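Print this page
E-mail this article

4. Changes in bench work after the introduction of the arm

4.1 Setting and task

The Kistthorpe site of Garkus prepares small assemblies for customers of its parent firm, Hämäläinen. Bench staff keep parts and hand tools in low drawer units on the floor, and until the trial each person was responsible for the state of the unit at his or her own bench. Resetting a unit meant closing the drawers, putting stray items away, and leaving the top in the condition the next shift expected. The work was unpaid in the sense that no time was booked against it. Under the trial, a robot with a gripper took over the drawer part of the reset at selected benches. Figure 3 shows one such unit with its drawers open. 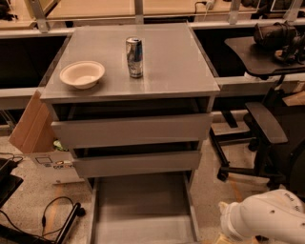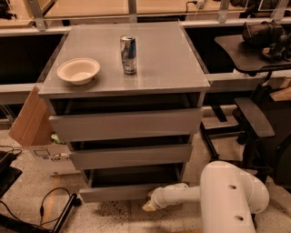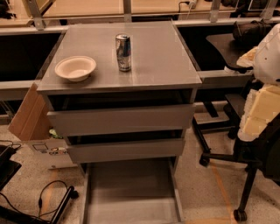
Figure 3. Drawer unit at a bench, three views. All three drawers are open by different amounts, the lowest one farthest; a bowl and a slim can stand on top. Part of the robot is at the right in each view.

Two features of the figure matter for the analysis. The drawer fronts have no visible handles, so the gripper has to work on the edge or the face of the front. The top of the unit also carries objects that are not part of the drawer task. A person resetting the unit would ordinarily deal with both at once. The robot's task definition covered the drawers only, and objects on the top were to be left as found. The split between the two is the source of much of what follows.

4.2 Data

We interviewed 16 employees at Kistthorpe, including line leads and the two technicians assigned to the robot. Interviews were held in the break room or at the bench, according to what the person preferred, and were recorded with consent. We also had access to the intervention log, in which staff entered each occasion when they stopped, corrected, or finished a reset by hand. The log held 2,000 entries when the trial closed in October. Entries were short, often a single word, and their quality varied between shifts. We coded them for the type of intervention and for the role of the person making it. A second coder worked through the same material, and disagreements were settled by discussion.

The comparison site at Clolonville used the same drawer units and had no robot. We spoke to 9 people there, mainly to find out how resets were shared when everyone did their own. No log was kept at Clolonville, and we do not compare the sites in numbers.

4.3 From finishing work to preparing work

Before the trial, resets were done at the end of a shift. Staff described them as the last thing before washing up, done half from habit. After the robot arrived, the effort moved to an earlier point. Operators had to leave the unit in a state from which the robot could start: no part sticking up above a drawer's side walls, no cable across the path of the lowest drawer, chairs pushed back far enough for the arm to pass. These conditions were written on a sheet at each bench, and most people we interviewed could recite them.

Operators did not agree on whether this saved effort. Those who worked with few part types found the preparation short and said they now left the bench sooner. Those who worked with mixed orders kept several drawers in use up to the last minute, and for them the preparation was a second reset placed in front of the first. One operator put it this way: "I used to shut the drawer. Now I get the drawer ready to be shut, and that takes longer if I had it full." Another had simply begun to close the top drawer by hand before leaving, which the sheet did not ask for and which the technicians discouraged. A drawer closed early changed the order in which the robot expected to find the fronts.

Chairs came up more often than we had anticipated. Under the old practice a chair could be left anywhere. With the robot, a chair base near the lowest drawer could bring the reset to a stop, and the log contains many entries reading only "chair." Staff on the late shift, who inherited chair positions from the early shift, felt they were charged with stops they had not caused. A line lead answered this by having floor tape laid at her benches and asking people to keep the wheels outside it. Compliance was good at first and then depended on who was working.

4.4 Items outside the task

The rule that objects on the top should be left as found was meant to limit what the robot had to handle. It had an effect on people that the project plan did not mention. Under individual responsibility, a cup or container left on a unit was cleared by whoever closed the drawers. Once the drawers were being closed by the robot, clearing the top belonged to no one's task. Staff on the early shift reported arriving to find closed drawers and a top still occupied, a combination that had seldom occurred before.

Line leads treated this at first as a discipline matter and raised it at the shift meeting. Räsänen, who led the trial on the company side, took the view that the robot's task should be extended. Bench staff mostly opposed this. Several kept personal items or part-finished work on the unit top on purpose, as a place within reach that did not count as bench surface, and they did not want a machine to move them. The eventual arrangement was a compromise: the top stayed outside the robot's task, and operators were asked to clear it in the last 15 minutes of the shift. This restored in writing a duty that had previously been carried without being written down.

The point is of some general interest. The drawer reset had looked like one task on the process chart, and it was costed as one task. In practice it bundled closing, clearing, checking stock by eye, and noticing damage. Automating the closing left the other parts in place and removed the occasion on which they were done. Checking stock by eye is the clearest case. Operators told us that they knew a part was running low because they saw the drawer floor as they pushed the drawer in. Under the trial, shortages at the robot benches were found at the start of work, when the part was needed.

4.5 The technicians

The two technicians had been recruited from the bench. Their new post was described internally as supervision, and they expected to spend most of their time on settings and maintenance. Their own account of a normal shift was different. The larger share went to walking between benches to look at units before the robot reached them, and to asking operators to move things. Both found the second activity awkward. They had no authority over former colleagues, and the requests were heard as criticism of how a bench was kept.

They also acquired knowledge that was hard to pass on. A technician could say from a few steps away whether a partly open drawer would be a problem, going by how the front sat relative to the one above it. When drawers are staggered, with the lower fronts standing out past the upper ones, the order of closing and the room available to the gripper both depend on small differences in extension. The technicians learned to read this and often corrected it by nudging a drawer with a foot. Such corrections were almost never logged. The log therefore understates the human share of the work, and we would expect the same of logs kept in this way elsewhere.

Pay was adjusted for the technician post after the trial had started. Operators' pay was not, although the preparation described in 4.3 had become a fixed requirement. This was the complaint we heard most consistently, and it came from people who were otherwise in favor of the robot.

4.6 Views on the robot itself

Attitudes toward the machine were milder than attitudes toward the arrangements around it. Few interviewees expected to lose work through it. The most common judgment was that it was slow and that its slowness mattered little at the end of a shift, when the bench was free anyway. Some disliked working at the next bench while it was running, mainly on account of the arm's reach into the walkway. A smaller group reported that they had stopped bending to the lowest drawer at the end of the day and that this was a clear benefit to the back and knees. The lowest drawer is also the one most often left far out, so the benefit falls where the old practice was most tiring. Räsänen had not included physical strain in the trial's measures, and we have only these statements to go by.

At Clolonville, staff who had heard of the trial asked us chiefly whether the robot would be shared between shifts and who would answer for it when it stopped. Both questions had also been the first ones asked at Kistthorpe.

4.7 Limits of the material

The log depends on people choosing to write in it, and entries thin out toward the end of busy shifts. Interviews were held while the trial was running, and some staff may have held back in front of a project their managers supported. The views in Figure 3 come from one bench, and units at other benches were arranged differently. We have no measure of preparation time, and statements about it in 4.3 rest on what operators told us.

Print this page
E-mail this article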